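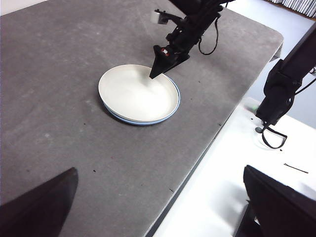 Last edited in August

The league sent round its new kit rules for the coming season and I have now read them twice. Most of it is fair enough. Shirts tucked in at tip-off, numbers you can read from the table, undershirts the same colour as the vest. I have no quarrel with any of that.

Then you get to page 13, which deals with headbands. They must be one plain colour, no wider than the referee's two fingers, and worn with the seam at the back. A second offence costs the player a 90 euro fine. We play in a school gym in front of parents and a dog. Our last home game against Baumgartner was settled by a free throw in the final seconds, and what the point guard had on his head made no difference to it.

I would sooner they spent the effort on the shot clock at the far end, which stuck at 14 for most of last season – everyone just shouted the count instead.
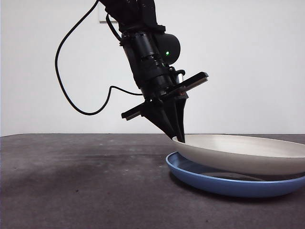

Hubert Imhof disagrees and wrote to tell me so. His view is that once you let one thing go you get sleeves, tights and sunglasses by Christmas, and that a referee needs a rule he can point at. He may be right about the sunglasses.

I'm still going to wear the green one for the first game. It has a stripe, so we'll see.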